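Consumer price index (market basket method)
By Duván Lozano
Last revised in November

A consumer price index is a measure of the change over time in the prices households pay for a fixed set of goods and services. It is used to adjust wages, pensions, rents and tax brackets, and to convert sums of money from one period into the prices of another. The percentage change in the index over twelve months is the figure most often reported as the inflation rate.

The set of goods and services is called the market basket. Its contents are drawn from household spending surveys, in which a sample of families record what they buy over several weeks. Each item in the basket receives a weight equal to its share of total spending. Housing usually carries the largest weight, followed by transportation and food.
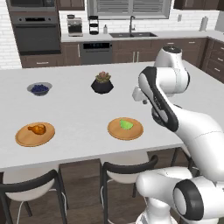 Food prices are collected more often than most others, as they change quickly and with the season. Agencies commonly divide food into food at home and food away from home, and the first group is split again into meat, dairy, cereals, fruit and vegetables, and other items. A chicken drumstick and a bowl of blueberries therefore fall into separate classes, each with its own weight, even when they are served at the same meal. A potted succulent is not food and would be priced with plants and garden supplies. Within a class, prices are averaged before being combined with the rest of the basket.

Calculation

The simplest form of the index compares the cost of the basket in the current period with its cost in a base period. The result is multiplied by 100, so that the base period always equals 100. If a basket cost $400 in the base year and costs $496 now, the index stands at 124, meaning that prices in the basket have risen 24 percent.

An index that keeps the base period quantities is known as a Laspeyres index. One that uses current quantities is a Paasche index. The Laspeyres form is cheaper to produce — the weights need to be gathered only once — and most monthly indexes are based on some version of it. The Fisher index is the geometric mean of the two.

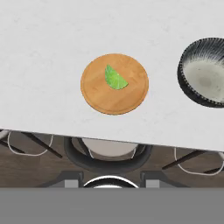 Weights become outdated as spending habits change. Many agencies now revise them every year or two and link the old and new series together, a practice called chaining. Chained figures cannot always be added up across categories, and users who compare subgroups over long periods need to allow for this.

Local indexes

Some cities and regions publish their own indexes. The Plellovthorpe index, compiled by the research firm Pranix, follows 884 items and collects prices from 400 outlets in the city and in the neighboring district of Rostmont. Its coverage of rents is limited to apartments, and detached houses were left out of the first series. The Farías revision later added them and moved internet service from recreation to housing costs. The two series are not directly comparable.

Sources of bias

Substitution bias arises when shoppers turn to cheaper goods after a price increase while the basket stays the same. Outlet bias appears when households move their spending to discount stores that are not in the sample. Quality change is harder to treat. If a product improves and its price rises, part of the increase pays for the improvement and should not be counted as inflation.

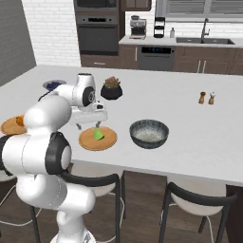
Vol. 4, p. 124

Several methods are used to separate quality from price. In overlap pricing, the old and new versions of a product are both priced in the same month, and the gap between them is taken as the value of the difference. Hedonic adjustment estimates the value of each feature by regression and is applied mainly to electronics, clothing and rental housing. Where neither method is practical, the price of the missing item is imputed from similar items in its class.

See also: cost-of-living index; core inflation; GDP deflator; producer price index

This site uses cookies to remember your reading preferences. Accept | Manage settings

Contact the editors | Copyright, all rights reserved | Back to top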